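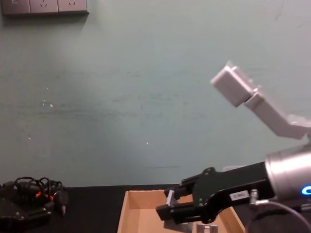

Slide 1. Cell 2 at the Fornell bench: gripper over the parts tray, second arm held clear.

Speaker notes, "Lost grip events on small brackets". Siham Radwan, 29 Nov 2018. Slides advance on the bold cue in the printed copy.

Slide 1
Leave the picture up while people sit down. Point out how little room there is between the fingers and the floor of the tray. The fault took place in this part of the cycle, between closing the fingers and clearing the cardboard rim.

Slide 2. The fault
The controller reported "part held" when the fingers had closed on nothing, or on the edge of a bracket that then slipped. The arm carried on to the place position at full speed. In most cases the result was a missed part. In two cases the bracket left the fingers during the fast move and landed outside the cell boundary. One was found on the walkway. No injuries. Both were logged as safety events, and the cell was stopped after the second.

Slide 3. The record
2,269 pick cycles in the log under review. 80 false "part held" signals. Say clearly that the 80 includes the two thrown parts. Abdelghani will ask how many false signals we missed. Answer: the log only shows those where the check at the place position disagreed with the gripper, so a part dropped and replaced by hand would not appear.

Slide 4. What we suspected first
Air supply: does not apply, the gripper is electric. Say so quickly, it came up twice in the review.
Finger wear: Nesma Shawky measured both fingers against the drawing. Within tolerance.
Cable fault: Othmane swapped the gripper cable and repeated the run. Same behaviour.
Tray position: cardboard trays move when touched. This made the fault more frequent but did not cause it.

Slide 5. Cause
The "part held" signal was set from motor current alone. Current rises when the fingers meet a part. It also rises when a fingertip drags on the tray floor, or when the fingers reach their end stop. The threshold had been set on the older Hurnov bracket, which is thicker. With the thinner bracket the fingers close almost to the stop, and the two current traces overlap.
Show the overlaid traces here. Give people time to read the axes.

Slide 6. Why it became a safety matter
The risk assessment assumed that a dropped part falls straight down. That holds for a slow lift. It does not hold for a part gripped by one corner and released halfway through a fast swing. Abdelilah El Fassi has rewritten that section. The guard on the walkway side has been raised as well, as a separate action.

Slide 7. Changes made
Finger position is now read together with current. Both must be in range before "part held" is set.
After closing, the arm lifts slowly and checks again before the fast move.
If the second check fails, the arm stops over the tray and waits for a manual reset. It does not retry.
The second arm stays at its parked position until the first reports a confirmed grip.

Slide 8. Still open
The slow lift costs cycle time. Voda have asked for the figure and we do not have a stable one yet.
A fixed tray is on order from El-Sayed. Until it arrives, operators check tray position at the start of each shift.
The current threshold is still entered by hand when the part type changes. Othmane is working on tying it to the part number. Target is the end of November.

Questions
If asked about a camera check: considered, not costed.
If asked whether other cells use the same signal: cell 4 does, and it is running at reduced speed until it has the same update.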